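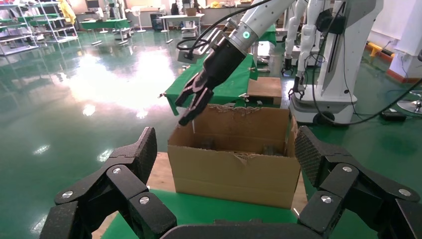
You tell us to collect more and then you tell us to throw a bunch of it out, so which is it, went one comment on the feedback sheet for the last handout. Fair enough! I did say both, about ten minutes apart, and I never tied them together. So these notes are my second try at it, and they cover everything I want you to have read before you take your turn at the arms.

Notes 4: Gathering demonstrations
Manipulation course, Malton lab, 14/06/2022

What we're collecting

A demonstration (I'll say demo from now on) is one go at a task with a person steering the arms, saved from start to finish. It holds the camera streams, the joint positions, the gripper openings and the commands you sent. The learner gets all of that and nothing else. It doesn't get your intentions, or the little speech you gave your lab partner about why you came in from the left.

Our task for this block is the packing one from the Brumulance project: cardboard box, cardboard insert, two arms. Get the insert into the box and let go. It sounds like nothing, and you'll think so for your first two demos, and then the cardboard will bend on you. I like cardboard for teaching for exactly this reason. It's cheap, it gets worse every time you handle it, and no two tries come out the same.

Each group collects 200 demos. We keep whatever survives the sorting at the end, which answers half of that comment right there: more goes in so that you can afford to be picky.

Before you touch the controls

Look at the cloth. The green cloth is there to give the cameras a plain background, and if it creeps toward you over a session then every demo has a slightly different table in it. Check the clips at the corners and pull the cloth flat again if it has bunched up. Fold lines are fine, I gave up on fold lines years ago (my iron and I are not on speaking terms).

Then check what each camera sees. A wrist camera sees a whole lot of its own gripper, and people new to this always want to move it so the fingers are out of the way. Please leave it alone! The fingers are the useful part of that view. The learner needs to know where they are compared to the thing being grabbed, and it learns that much faster when both are in the same image.

Also, the room is in your data. Shelves, stands, the shine on the floor, all of it. You can't tidy a working lab down to bare walls, so what I ask is that you let the background change a little across your demos in ordinary ways. Move a stool between batches. If every good demo has the stool in one spot and every bad one has it in another, guess what the model is going to learn about stools.
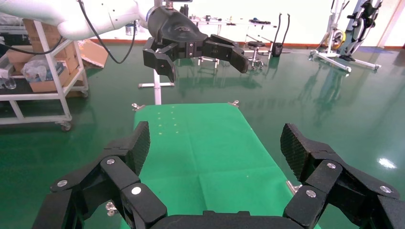 Steering so that somebody can learn from it

Go slower than you want to, but keep moving. A long pause in the middle of a reach is poison. The learner sees many frames where the right thing to do was nothing, and then at test time it gets to that same place and sits there, forever, and you stand next to it saying "come on" under your breath. If you need to think, think before you press record.

Pick one way of doing the job and stay with it for a whole batch. If half of your demos go around the flap on the near side and half go around on the far side, a simple learner averages the two and drives straight into the flap. We'll get to learners that can cope with this in August. The one we're using now can't.

Do vary the start, though. Turn the box a bit, shift it, bend a flap up, put the insert down at a funny angle. I want 20 different starting layouts from each group, and I want them drawn on paper first, so you don't just nudge the box an inch and call it new. This is where "more" really counts. Ten extra demos from the same starting layout buy you very little.

And keep your recoveries. If the insert slips and you catch it and carry on cleanly, that's one of the best demos you'll make all day, since it shows the learner a way back from trouble. If it slips and you flail, that one goes in the reject folder.

Labels, or the part you'll want to skip

When a demo ends, Resero (our recorder) asks for three things: result, direction and a note. Result is success, fail or scrap. Direction is "in" or "out". I added direction myself after a miserable week with a mixed-up set. Half the time we also record the reverse job, taking the insert out, to save resetting by hand, and a single image from the middle of either job looks just the same. Only the order of the frames tells you which it was, and if someone has trimmed the clip badly, you don't even have that.

The note can be short. "Caught on flap" is a perfectly good note. "Weird" isn't, I can't search for weird.

Fill these in right away, while you still remember. I've watched people save up a whole batch and label it after lunch, and those labels are fiction.

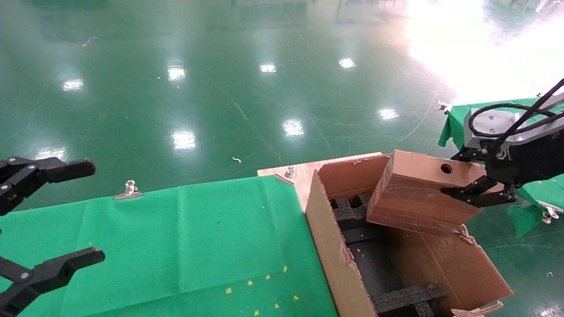
What if the cardboard tears during a demo?
Keep recording and finish the task if you can. Label it by how it ended, write "tore" in the note, and go on using the same piece until it won't hold its shape.

How many demos should one person do in a row?
Stop at 35 and swap. After that your reaches get lazy and short, and you won't notice, but it shows up clearly when we plot the paths.

Sorting

Once you're done, go through everything at double speed, in pairs. Throw out anything with a dead camera, a stall in the middle, or a person's hand reaching in to help. Don't throw out demos just for being ugly! An awkward grasp that works is still a grasp that works, and if you only keep the pretty ones then the learner has never seen an awkward box.

Then set aside eight starting layouts that nobody trains on. Choose them before you see any results, write them on the sheet by the recorder, and leave them be. We test on those.

For next time

Bring your drawn layouts and your group's reject folder. Yes, the rejects. We'll play a few of them for the room and argue over whether they should have been kept, and I already know I'm going to lose a couple of those arguments. Recorder logins are on the course page, under Resero, and the booking sheet for the arms is right below it.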